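Equipment planning meeting, Skaltgate workshop, July 2021
Notes by Maeve Ní Mhurchú

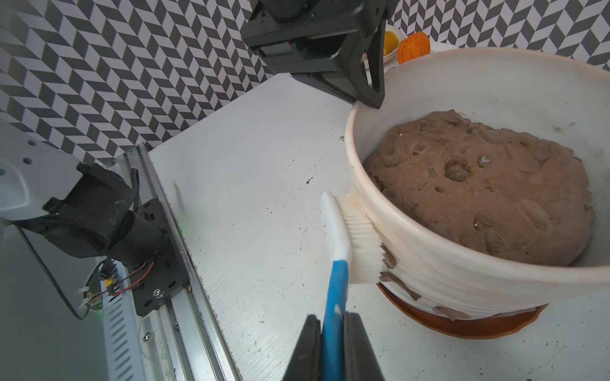
Brush against the side of the dough bowl, two-arm table.

Me, Azlan, Irina and Faizal in the room, Suryani on the phone (bad line, sorry if I missed anything, Suryani!).

Brushes first. We agreed to order 40 of the plastic-handled kind from Rondonuwu, at $4 each. Irina wanted stiffer bristles too, so she's going to ask for samples before we commit to more.

Then grippers, which ate most of the hour. Fedar quoted $306 for a set of spare fingers and Ullberg hasn't written back. Azlan would sooner wait for Ullberg. I said fine, but only until our next meeting, and everybody could live with that.

Faizal asked for around $200 for cables and table covers. Approved, and he's ordering them himself.

A second rail: no money this year. We'll put it on the January list and I'll start the paperwork (remind me, please).

Suryani still owes us the dough recipe so we can budget flour.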